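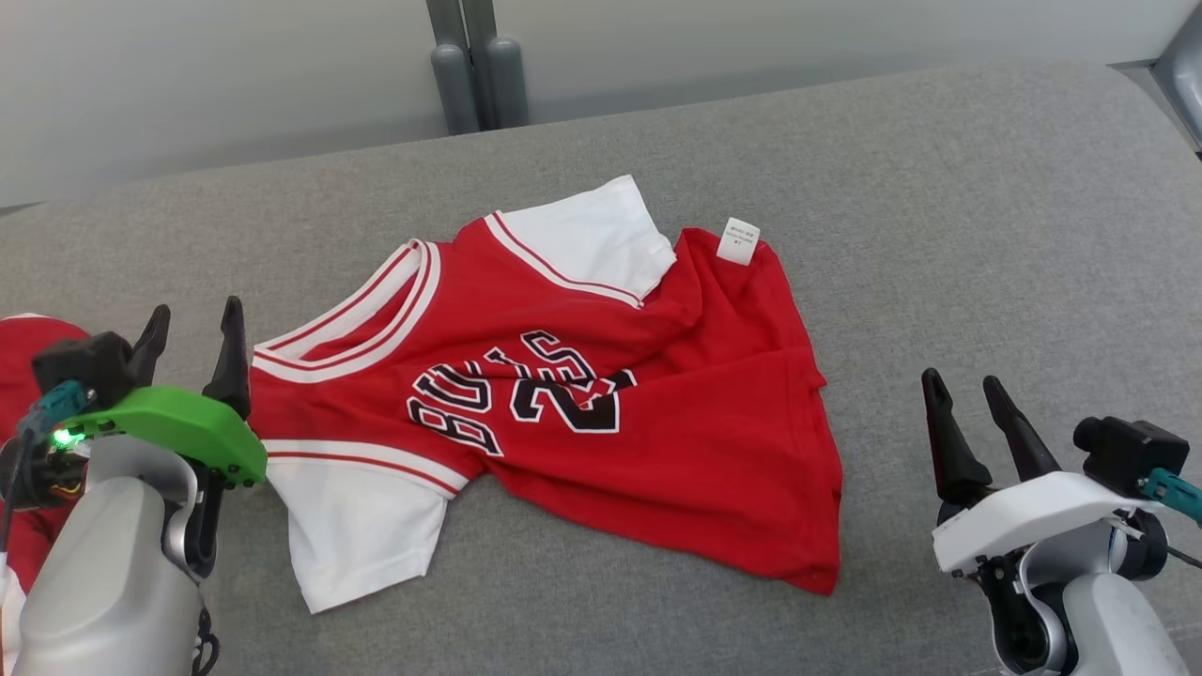 **December, workshop notes, laundry bench**

Back at the bench after two days of nothing but paperwork, and I've decided these notes are going to be about the sports shirts until they're done. Sándor says I go on about the sports shirts. Fine, Sándor, skip to the towels, they're at the bottom.

So: the red BULLS one with the white sleeves. I've got a soft spot for it and it's also the most annoying thing in the whole pile. The body has a mind of its own. You spread it out, you think you're done, and then there's a long crease running out of the number and another one right through the middle of the word, and one of the Ls looks like it's been in an accident. Pull at the hem and you move the crease somewhere else. Pull at the shoulder and the whole thing twists.

What I've settled on (Kinga, please try this on your bench too and tell me if I'm fooling myself!):

1. Neck first. Get the collar open and lying the right way up, front over back, before touching anything else. The striped ribbing is a big help, you can see at a glance which way it's turned.
2. Sleeves out one at a time. Hold the body still with a flat palm and draw the sleeve out from the cuff. Don't shake it. Shaking gets you one nice sleeve and one crumpled one, every time.
3. Then the hem, both corners together, straight down from the collar.
4. Smooth from the chest outward. Never from the bottom up, it just shoves a roll of fabric under the print.
5. Fold the sides in, sleeves back on themselves, then in thirds from the hem.

I used to do the hem before the sleeves and I'm now fairly sure that was the mistake. When the hem goes first the body looks great for a second, and then you tug a sleeve and bring half the chest along with it.

Did 30 folds this morning with the new order, all on shirts from the Nollside box, and I only had to start over on 8. I don't have a proper number for the old way, I never wrote it down (yes, I know). It felt like more. I'll do another 30 the old way once my shoulders forgive me, then we can compare like with like.

The other thing is the cloth on the bench. I like the gray one much better than the shiny white one we had up before. White sleeves on a white sheet, I kept losing the edge of the cuff and folding it in by accident. On gray the cuffs stand out and so does the red. Kinga wants to try the dark green from Hemberg – I'm not against it, but somebody has to iron it first and it isn't going to be me.

Stock, while I remember. The card on the shelf says 1,253 pieces in total, and 519 of those are tops of one kind or another. The card hasn't been changed in months and we've sent two bags back to Mavley in that time, so don't plan anything around it. The bag labels are a mess too. I found kids' pajamas in one marked "adult sport".

Print notes: block letters with a white outline are nice to line up by, so I've started using the chest print as my center mark in place of the collar. Works as long as the print is straight on the shirt to begin with! On two of the Nollside ones it's off to one side and I folded both of them crooked before I caught on. Check against the collar first.

Towels (hello Sándor): no change. Half, half, thirds. The thick ones won't stay in thirds, so leave them at half and half and stack them at the back.

To do

- old-order folds, 30, same box
- new labels for the bags
- ask Yu for the wider shelf liner, the narrow one slides
- iron the green cloth (Kinga!!)
- write down restarts as I go, with a pencil, on paper, next to the bench

Stopped at 4:40, tops back in the box, sleeves tucked.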